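Section 9. Drying Laundry and Bedding Indoors

This section applies to all residential units fitted with the Loltari dehumidifier. It replaces the earlier drying instructions issued to residents and takes effect on March 17, 2022. Please read the whole section before first use, including the notes on placement and drainage.

Clothing, quilts and sleeping mats may all be aired in the bedroom while the unit is running, provided that the door and windows are kept closed. 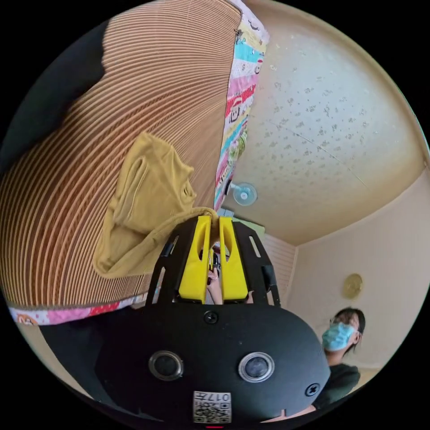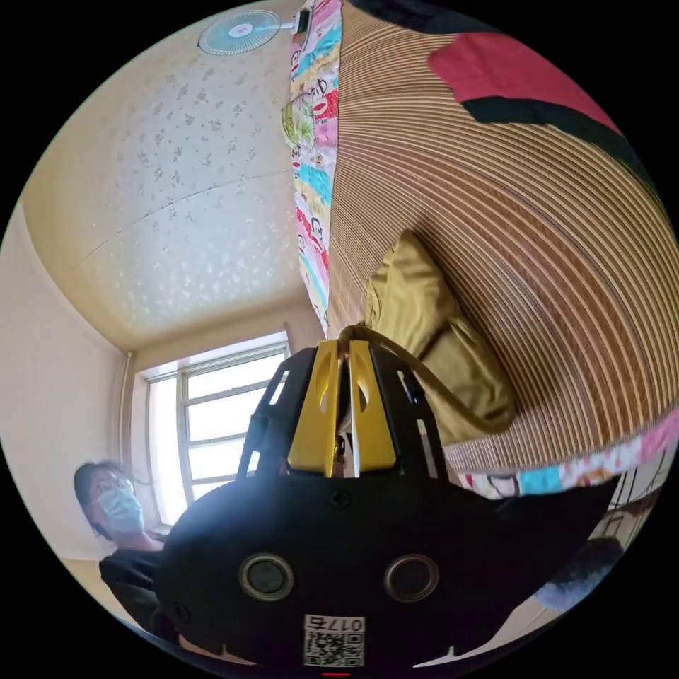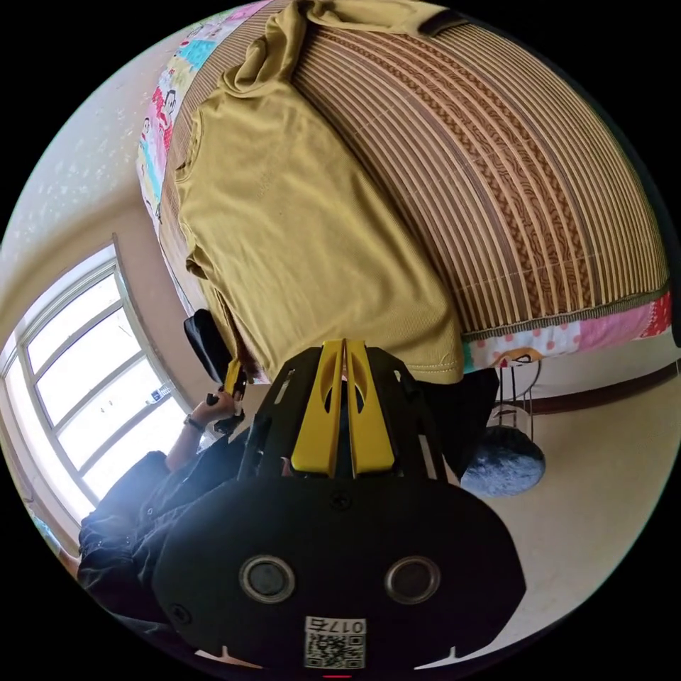 9.1 Before You Begin

The dehumidifier removes moisture from room air and collects it in a tank at the rear. It does not heat the room to any great degree, and it should not be used as a heater. The unit is intended for one closed room at a time.

Check that the following items are present:

Dehumidifier, with power cord attached
Water tank with float and lid
Air filter, already fitted behind the front grille
Drain hose with Forkport connector
Spare filter, sealed in its bag

If any item is missing, do not substitute a part from another appliance. Contact the building office and ask for Ginette Bouchard or Njål Forsberg.

CAUTION: Keep the unit upright at all times. If it has been laid on its side during moving, stand it upright and leave it unplugged for 10 hours before use.

9.2 Placing the Unit

1. Choose a level, hard floor. Thick carpet may block the lower intake.

2. Leave 300 mm of clear space on every side, and more above the outlet if clothes are to hang nearby.

3. Point the outlet toward the center of the room. Air should pass between the garments and not directly into a wall.

4. Plug the cord straight into a grounded wall outlet. Extension cords and power strips are not permitted.

Note: Curtains count as an obstruction. Tie them back if they can reach the grille when a door is opened.

9.3 Drying Clothes

1. Spin the load in the washing machine at the highest speed the care labels allow. Dripping garments must not be brought into the bedroom.

2. Shake out each garment and hang it on a rack, leaving a hand's width between pieces. Turn pockets and thick waistbands outward.

3. Close the windows and the door.

4. Press POWER, then press MODE until the laundry light comes on. The fan will start at once. The compressor follows after a short delay.

5. Turn heavy items over halfway through the cycle.

6. Empty the tank when the red light comes on. The unit stops by itself when the tank is full and will restart once the tank has been returned.

Knitted garments should be dried flat on a rack, as hanging can stretch the shoulders. Wool takes considerably longer than cotton and should be kept out of the direct air stream.

CAUTION: Never drape anything over the unit itself. A covered outlet will cause the compressor to overheat and may damage the fabric.

9.4 Airing Quilts and Mats

1. Remove the bedding from the bed and place it over a rack or two chairs so that air can reach both sides.

2. Run the unit in laundry mode until the bedding feels dry at the seams – the filling dries last.

3. Wipe woven mats with a well-wrung cloth and let them dry fully before they are rolled or stored. A mat rolled while damp will develop spots that cannot be washed out.

From October onward, bedding stored in the basement lockers must be aired before it is put away.

9.5 Continuous Drainage

The hose may be used where a floor drain is available. Remove the tank, push the Forkport connector onto the outlet until it clicks, and refit the rear cover. The hose must slope downward along its entire length. Residents in the Midtbø building do not have bedroom floor drains and must use the tank.

9.6 Cleaning

Unplug the unit. Slide the filter out to the left and rinse it under lukewarm water. Let it dry in the shade. Wash the tank with Trotodine or a mild dish soap, and rinse it well. Collected water is not suitable for drinking, for pets or for use in steam irons.

9.7 Fault Codes

E1 – Tank missing or not seated. Remove it and push it in again.
E3 – Room too cold for operation. Warm the room before restarting.
E4 – Filter blocked. Clean as described in 9.6.

For any other code, unplug the unit and report the fault to Torbjørn Holmgren, extension 1503. Do not open the housing.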